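About Tesivport

Tesivport is a shared workshop for people who build robots and automatic machines on their own time. We have 30 members. Most of us have day jobs that have nothing to do with robots, and a few are retired.

The workshop began in Houda Ghoneim's garage. Houda and Adel Kabbaj were trying to build an arm that could sort hardware into drawers, and they ran out of garage before they ran out of parts. They rented one room of the old Bensaid building in March and moved the bench over in a borrowed van. We now rent the room next to it as well.

What we build

Members bring their own projects. At the moment these include a seed planter that runs on a rail, a chess arm, a cat feeder that has been rebuilt more often than its owner would like, and two line-following carts used for teaching.

There is also one project that belongs to the workshop as a whole. It is called Cillura, and it is a two-armed helper meant for ordinary household jobs: picking things up, passing them from one hand to the other, putting them back where they go. Nesma Tawfik leads the software side. Aníbal Ríos does the mechanical work and looks after the printers, so if a bracket breaks, see him.

The arms for Cillura are still on the bench. The hands came first. We made a pair of grippers that a person can hold, with the same fingers the arms will use, and we collect demonstrations with those. Each gripper carries a cube printed with square markers so the software can work out where it is and which way it is turned. The collection so far stands at 2,354 demonstrations. Small objects are the hard part – anything thin tends to twist when the fingers close, and we have changed the finger pads twice on account of it.

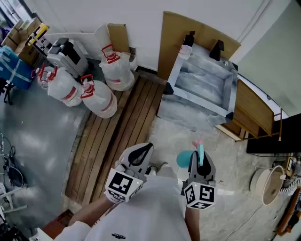 The Cillura hand grippers on the wooden platform, with a light blue stick in the right one.

How it works

Membership is 20 dollars a month and includes a shelf, use of the printers and the soldering bench, and a key after your first three months. Filament is charged by weight. Larger tools need a short check-out with Lahcen Naciri before you use them alone.

The doors are open to visitors one evening a month, starting at 7 p.m. You do not need to bring a project or know how to program. Wear closed shoes.

We keep our drawings and parts lists in a binder by the door as well as online. Anyone may copy them. The wiring notes for the older controller, Ovitz, are out of date – ask Adel for the corrected pages before you connect anything to it.

Contact

Write to us through the form on this site. Houda answers most messages within the week. For questions about Cillura, put the project name in the subject line and it will go to Nesma.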